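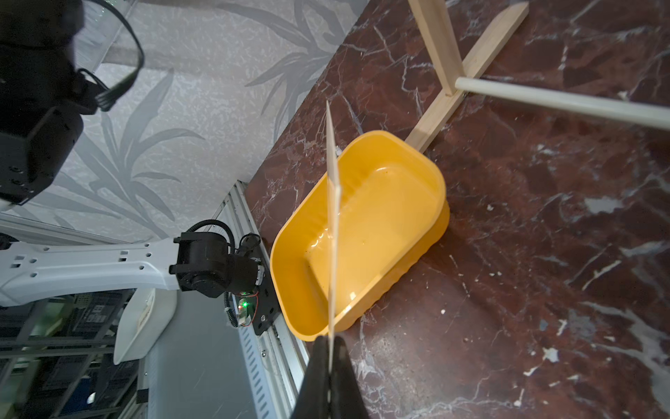 Rosso-type marble

Rosso-type marble is a trade term for red to reddish-brown decorative stone crossed by white and gray veins. It is used for floors, tabletops, window sills and counters, and is widely copied in printed and molded materials.

Color and veining

The red comes from iron oxides in the original sediment. Shades run from rust to deep oxblood, often with darker maroon patches. The veins are mostly calcite, which filled cracks in the rock long after it formed. They branch and cross at irregular angles, and a single slab may carry both hairline veins and one or two broad white streaks. 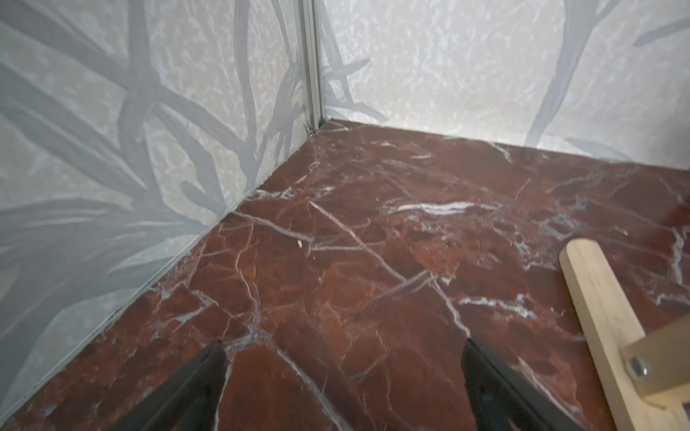

Slabs cut one after another from the same block have nearly matching veins and can be opened like a book to make a mirrored pattern. Installers usually lay the pieces out dry before setting them.

Many red stones sold as marble are limestones that take a polish. Geologists keep the two apart – the stone trade generally does not.

Care

Calcite reacts with acid, so vinegar, lemon juice and many bathroom cleaners leave dull spots on a polished surface. Washing is done with warm water and a neutral soap, followed by a soft cloth. Grit should be swept up first. Plastic tubs and wooden stands may be set directly on the stone if their undersides are clean.

See also: Limestone; Calcite; Terrazzo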